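Chapter 6
Planning and Transferring a Mural Design

By the end of this chapter you should be able to survey a wall, prepare a scaled design, and transfer it to the surface by grid or by projection. Priming and paint selection are covered in Chapter 7.

6.1 Surveying the wall

A mural begins with measurement. Record the full width and height of the wall, then the position and size of every interruption: doors, windows, outlets, vents, downspouts, and signs. Measure each one from the same corner and the same floor line. Older walls are seldom square, so take the height at both ends and note the difference on the drawing.

Surface condition goes on the same sheet. Mark cracks, patched areas, and any place where old paint lifts under tape. Bare masonry should be marked separately from painted masonry, as the two take primer at different rates. Record the time of day at which direct sun reaches the wall.

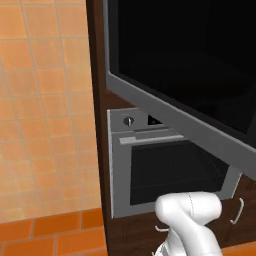

The survey drawing is kept with the project file and is not altered once the design has been approved. Changes found later are entered on a dated overlay.

6.2 The scaled design

The design, also called the maquette, is drawn at a fixed ratio to the wall. For the Sullcombe library mural, Da-eun Seol worked at a scale of 1 inch to 1 foot, which placed the entire composition on two sheets of heavy paper. Student groups will find this ratio easy to handle because each inch on the paper becomes one square foot when a grid is laid over it.

Three points should be settled at this stage:

1. Viewing distance. A figure meant to be read from across a street needs larger shapes and fewer values than one seen from a hallway.

2. Sight lines. Parked cars, trees, and benches will hide the lower part of many outdoor walls. Faces and lettering belong above that line.

3. Palette. Limit the mixed colors to a number that the group can label and store. The Sullcombe mural used 14.

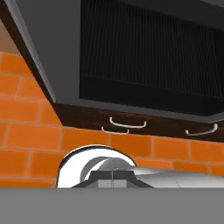

6.3 Transfer by grid

Snap chalk lines on the primed wall at one-foot intervals, starting from a level baseline. Do not start from the floor or sidewalk, which may slope. Letter the columns and number the rows to match the maquette. Working in one square at a time, mark the points where each contour crosses the grid lines, then join them.

Clem Baxter's variation, used on the Siltano underpass, replaces the chalk grid with loose painted marks – symbols, letters, short strokes – which are photographed and laid over the design on a tablet. The method is faster on rough brick, where chalk does not hold.

6.4 Transfer by projection

Projection suits smooth interior walls that can be darkened. Set the projector square to the wall and check the image against two measured points before tracing. A unit rated at 2,000 lumens is enough for a dim room.

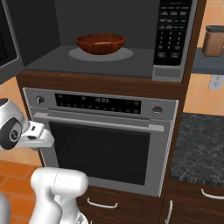
Figure 6.3 Wooden bowl on the turntable of a built-in microwave, door open.

Trace the large contours first and leave interior detail until the outline has been checked from the intended viewing distance. If the projector is moved, realign it to marks already on the wall before continuing.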